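Subject: Re: [drastard-fittings] Slow basin and the overflow slot, upstairs washroom
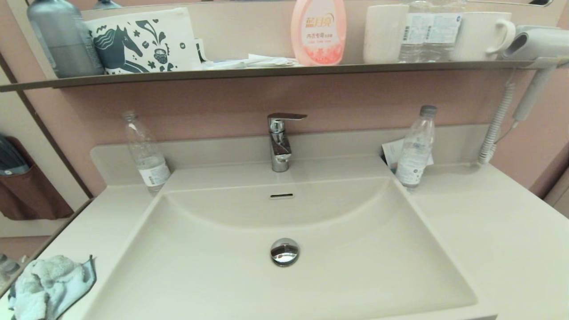 Upstairs basin, taps side to the wall, round chrome waste stopper near the bottom centre.

Replying to the message quoted at the foot, and copying the whole list as the same basin is fitted in the ground floor washroom at Hebden and the same points will come up there.

1. Slow emptying

The waste is a pop-up type with a round chrome dome. On this pattern the dome covers the opening almost entirely, so a small loss of lift has a large effect on flow. Before anyone orders a new trap, check the lift. Raise the stopper fully and measure from the underside of the dome to the metal seat. If it is less than 6 mm, the basin will drain slowly even with a clean pipe.

I have not dismantled this one, so I do not know whether it is the sort worked by a rod from behind or the sort that is pressed down by hand. The two are serviced differently:

Rod type. Slacken the screw where the vertical rod meets the horizontal arm under the basin, push the arm down one hole, retighten. The stopper normally lifts straight out once the arm is withdrawn.

Press type. Unscrew the dome anticlockwise by hand, with a rubber glove for grip. The spring cartridge below it unscrews separately. Clean both and refit with a smear of silicone grease. Do not use petroleum jelly on the seal.

In either case, remove what has collected on the stem before judging the result. Hair and soap form a collar just under the seat, where it can't be seen from above.

2. Overflow

The overflow is the narrow slot with the metal trim, just below the rear rim. The previous message suggests sealing it to stop the smell. Please don't. The hidden channel behind the slot joins the waste below the stopper, and with the slot sealed there is nothing to take the water if the tap is left running with the stopper down. The smell comes from deposits in the channel and is dealt with as follows:

- Close the stopper.
- Mix 2 level tablespoons of soda crystals in a litre of hot tap water (not boiling).
- Pour it slowly into the slot using a small funnel or a squeezy bottle with a narrow spout.
- Leave for 20 minutes, then open the stopper and flush the slot with clean water.
- Work a thin bottle brush into the slot if it will go in without forcing the trim.

Repeat monthly for 3 months, then drop back to twice a year. Do not follow soda with bleach or with a limescale product on the same visit.

3. Tap

Single lever, short body, mounted centrally on the back ledge. The thing to look at is the joint between the base of the body and the ledge. Water standing there will find its way down the tails if the base seal has hardened. Dry the ledge, run the tap for a minute, and press a folded tissue round the base. If the tissue comes up damp, the fixing nut wants a quarter turn from below, with somebody holding the body straight from above. If that makes no difference, replace the seal.

For limescale, wrap the outlet in a cloth wetted with diluted white vinegar for half an hour. Keep the vinegar off the countertop. I have not been able to establish what the top is made of, and the Huleck sheet only gives a colour (cream).

4. Back ledge and shelf

The ledge can't be wiped or inspected properly with things standing on it. At present there is a water bottle in each back corner, with a card tucked behind the right-hand one. Bottles should go, the nearly empty one into recycling. If the card carries anything people need to read, it should be fixed higher up and away from splashes.

The metal shelf above the tap can keep the tissue box (the one with the horse on it) and the cylindrical bottle at the left-hand end. The crumpled white paper or packaging next to the box should be cleared. Anything light that slides off the shelf lands in the basin, and wet paper under a pop-up stopper gives exactly the fault reported.

5. Parts

Flulley list the complete waste under part 63. It is sold slotted or unslotted. A basin with an overflow takes the slotted version. Two were ordered unslotted for Hebden in August and had to go back, so please check the packet before opening it.

If the lift is correct, the stem is clean and the basin is still slow, report back to the list and I will look at the trap and the pipe fall.

On the upstairs basin, an earlier message said:

> The basin takes several minutes to empty after a full
> bowl. Plunger tried twice, slight improvement, then back
> to how it was. There is also a stale smell which seems
> to come from the slot at the back and not from the
> plughole. Would there be any objection to closing the
> slot with clear sealant? Also, does anyone have the part
> number for the waste, and is it the same at Hebden?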